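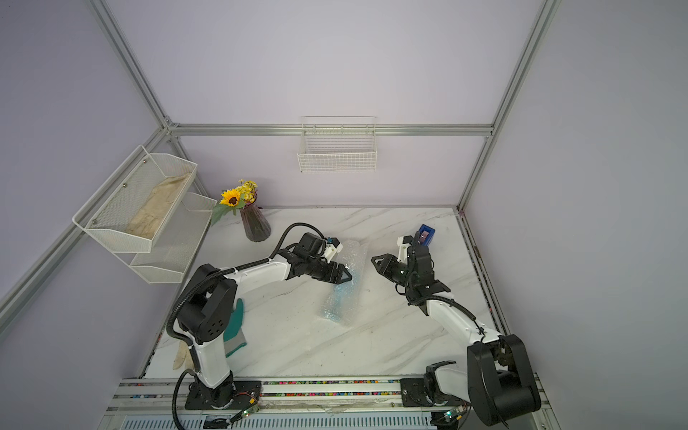

Wrapping cell, dual arm: setup and upkeep
Brurnomik, Bickerstaff site, July 2024

Notes and pictures from the packing cell, compiled by Elsie Sugden. The job is bubble wrap around light plastic drinkware. Both arms share the front rail, each on its own base plate. Plate bolts are checked every 200 cycles, gripper screws every 55. The zero position is stored in Seltutora and reloaded after any cable work.

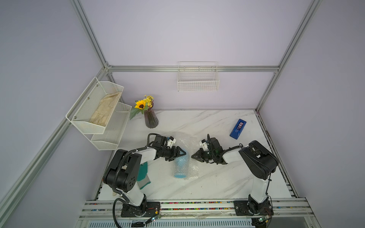

Both grippers at a light-blue cup, partly wrapped. Tape dispenser at right.

Approach height is taught with the cup on its side. If the fingertips close unevenly, re-zero the left gripper first and then the right. Stuart Entwistle keeps the offsets in the Zallolo log, which now has over 121 entries.

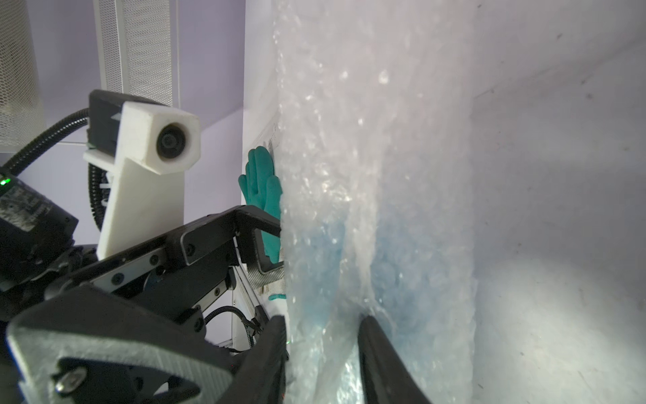

Wrist view, fingertip pressed into a fold of the wrap.

Grip pads pick up lint from the film. Wipe them with a dry cloth and replace them when the mesh goes smooth. Clean the wrist lens at the same time. Solvent is not used on the printed mounts.

Conduit slack is set with the wrist at full rotation. Too little pulls on the connector; too much catches the film.
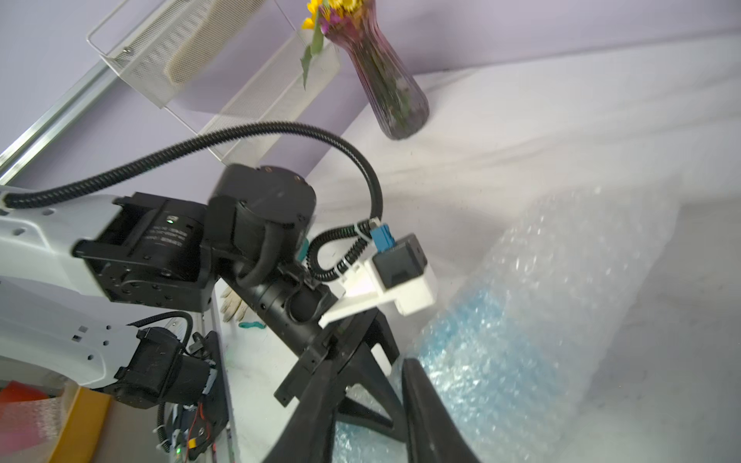
Zip ties on the camera mounts are renewed with the pads. The last full set went on in May, at pad change 47. Trim the tails flush and run the wrist through its range once before restarting the job.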